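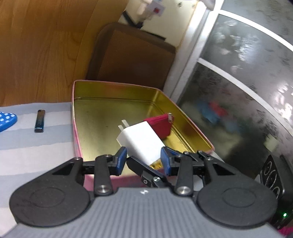 Notebook 2, p. 20

October, just after lunch. Tin day again!

Carrying on with the pose tracker for the hand-held gripper. Ayanda wanted the shiny tin in the set before we touch anything else, and she was right, it's horrible. The gold inside throws bits of the room back at the camera and the feature matcher in Mowat happily grabs them as if they were proper landmarks. They slide about as the wrist moves, so the estimated path slides with them. Run 3272 is the one to look at (white USB charger, both blue fingertips on it, prongs towards the back of the tin). The replay has the gripper sinking gently through the floor of the tin, which I'd have noticed on the day!

What I tried:

Masking the gripper body first. The old mask was drawn for the previous fingers and left the pivot pins poking out, and four bright round pins that never move relative to the camera are a lovely way to convince a tracker it's standing still. Redrew it by hand, a bit generous around the linkages. Better straight away.

Then capped the matcher at 300 features per image and made it spread them over a grid, so it has to take some from the striped cloth and the cabinet instead of stuffing the lot into the tin. Also better, though the glass door is nearly as bad as the tin (reflections again, sigh).

Thijs reckons we should throw out any feature whose depth disagrees with its neighbours. I had a go in Pindon and it's slow, but the path stopped sinking. Haven't checked it on anything without a tin yet, so don't merge my branch please.

Grasp width is a separate moan. The width estimator goes by the fingertip pads, and with blue things lying about (the lighter, the spotty thing on the left) the colour threshold is asking for trouble. Hamish has a version that only searches near where the linkage says the pads should be. Want that.

Still to do: rerun 3272 with Hamish's branch, ask Morag where the old calibration file went, and put the new mask in the shared folder with a sensible name this time.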